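Robotics Lab Methods > Part 2: Hardware Comparison

Chapter 6
Choosing Fingers for a Two-Armed Robot

Pick up any catalog of robot grippers and you will find stroke, force, and weight, neatly set out in columns. Those numbers matter, and we will use them. But they won't tell you what happens when a soft plastic bag slides along a fingertip, or when a thin rim has to be found between two fingers. For that you have to go and try it, and trying it is the best part of this subject!

The job we follow in this chapter is a small one: handling a lined wastebasket with two arms. It makes a wonderful test. The bin is stiff, the bag is floppy, and the trash inside can shift at any moment.
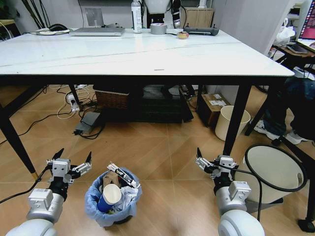

A parallel gripper closes its two fingers toward each other along a straight line. Narrow fingertips can slip into a tight gap, between the bag and the rim for instance, but they press hard on a small patch. Flat, wide fingers spread the load and forgive a poor approach, though they need more room to get in. Both kinds will hold a bin. Which one holds it at the angle you asked for is a much better question, and you'll be measuring that in Section 6.3.

We will compare two finger sets, the Dulau and the Jernell, over 100 trials each. Write down every trial, including the ones you would love to forget. A grip that fails the same way five times is worth a whole page of notes.

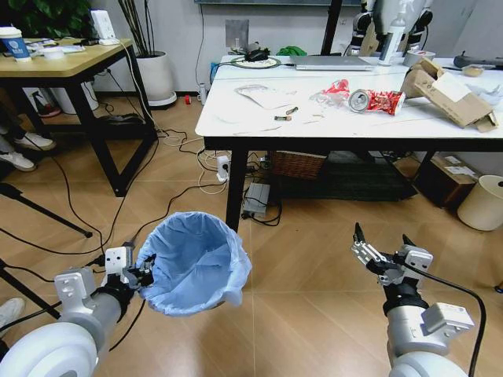 Then there is the matter of sharing the work. One arm can carry a light bin by its rim while the other stays free for the bag. This sounds easy until the bin tips, and the free arm has to reach a target that has moved. Keep the Holzer controller on the same settings for both finger sets, or you'll end up comparing two things at once (students do this every year, and so did we).

Clutter deserves its own column in your log. Tall pieces of trash can block the wrist, and loose paper can hide the rim from the camera.
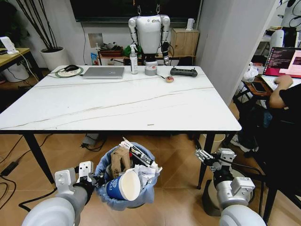
Before you begin, read through the sample log in the Tireo appendix. It has 1,213 lines, and 171 of them are marked as slips. Sort those by where the fingers first touched the bin, then make a guess: which finger set do you expect to slip more on the folded edge of the bag? Put your guess in writing now. We'll come back to it in Section 6.5.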